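folding cells on line 2, anyone else got these?

gwendt_sewing
Returns dept at Geltard, we got the arms in February. Two arms per table, they fold, we bag. Used to be 53 of us on folding, now it's mostly checking and rebagging. Same pay so far. Anyone further along than us?

tsang_nights
Further along here. First month was ok, then they moved the rate to 115 an hour per table and forgot someone has to feed teh thing. My wrists are better tho. I'll give it that

bumside_bob
"same pay so far" lol. Give it a year

gwendt_sewing
Bob you say that about everything. Civell did it and kept people on

bumside_bob
Kept them on in the WAREHOUSE. Different job, different shift. Ask them if they like 5 am

knitpicker
Disagree w both. My problem is skill. New hires never learn to fold a sweater by hand, so when the cell goes down nobody's quick. We did over 3,130 pieces by hand the week ours quit. Three people who knew how.

tsang_nights
^ this. and who trains them, not the arms

gwendt_sewing
Fair. Knits are where I still get called over, wovens I mostly leave alone. Red one tonight, an arm on each end pulling it straight, seam across the middle, fine, but I want to see that seam before it gets bagged. Scissors stay on the table by the green top, loose threads are still my job. Gudrun Wendt, thread cutter, put it on my badge 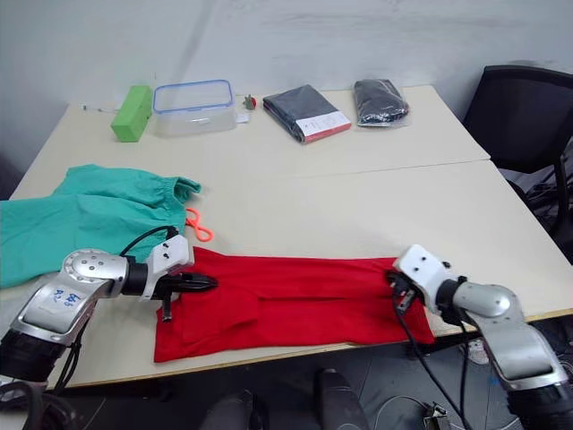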